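Molgate | Work with us | Call for participants

Can a machine lay your tea table yet? Come and help us to find out
Posted 13 Dec 2021. Contact person: Vilja Saarinen

Molgate is looking for 20 people who do housework at home or serve tables for their work. We study if a robot arm can take over small chores, such as clearing a table, putting cups back on a shelf or folding a cloth. Our own answer at this moment is "some of them, slowly". We would like to hear the answer of people who do these chores every day and who do not build machines.

The study is called Wuten. It is led by Lotte Nijs, and Milan Van der Linden takes care of the sessions. You do not need any technical knowledge.
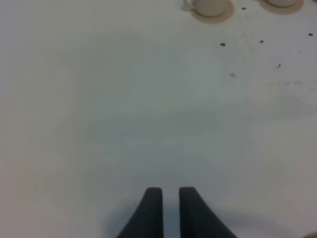 Each participant comes for 2 sessions in our workshop on the Ziletora site. In the first session you do the chores yourself, at your own speed and in your own manner, and you tell us aloud what you pay attention to. In the second session you watch the arm doing the same chores and you give a mark for each of them. The marks go from "I would let it do this in my kitchen" to "I would stop it at once". You may also stop it yourself, there is a red button for this and we are not offended.
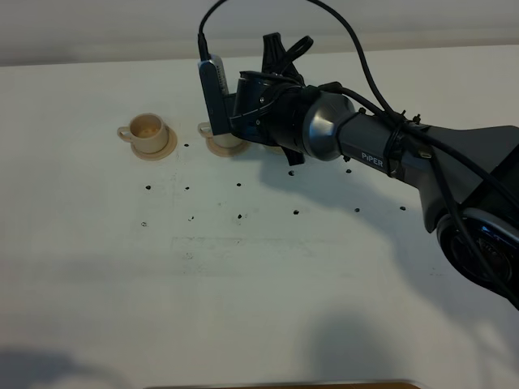

Tea service is the chore for which we most need your opinion. A person who clears a table takes the cup and the saucer together with one hand and thinks already about the next thing. For an arm with two fingers this is a difficult matter. It must decide if it holds the cup by the body or by the handle, and a small cup with a loop handle on one side, standing on a flat round saucer, gives it not much place to hold. It must also look at what it does, and when the camera sits on the wrist, the hardware comes easily between the cup and anybody who watches from the side. We want to know how much of such clumsiness you would accept at home, and how long you would wait for it.

Other chores in the study are wiping a tray, sorting spoons and closing a box with a lid. For people from shops we have also a shelf where goods must be turned with the label to the front. 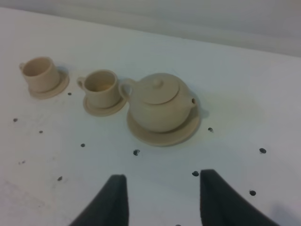
Will the robot be able to do the whole chore without help?
For most chores we expect that a person must still step in. How often this happens, and at which moment, is the main thing that we write down.

Who can apply
You are 21 or older. You do household chores regularly, or you have worked in a café, a canteen, a hotel or a shop. You can stand for one hour, or you tell us before that you prefer a chair. You understand simple spoken English. People who do not like the idea of robots at home are very welcome, we have until now too many enthusiasts on the list.

What you receive
The payment is 255 euro for the complete participation, paid after the second session. Travel by bus or train inside the region is paid separately, please keep your tickets. Coffee and lunch are offered by Bélanger, the canteen next door.
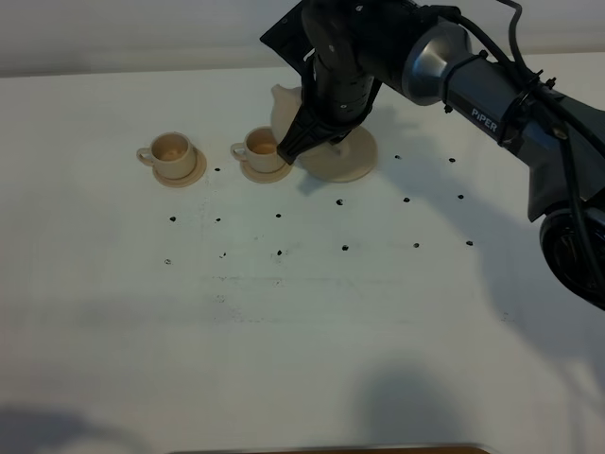

The marks and the spoken remarks are kept under a number and not under your name. Colton Lavoie is responsible for the data, and you can ask him to remove your part until the end of July. After this date the results are put together and we cannot take out one person any more.

How to apply
Write a short message to Vilja Saarinen with your age, the chores that you do most often and the one that you would give away first. Please mention also if you are left-handed. You do not have to send a CV. If you prefer the telephone, ask at the Molgate reception for Shirley Gill, who can note your answers for you.

Everybody who writes receives a reply, also when the group is already full.

Back to all calls | Print this page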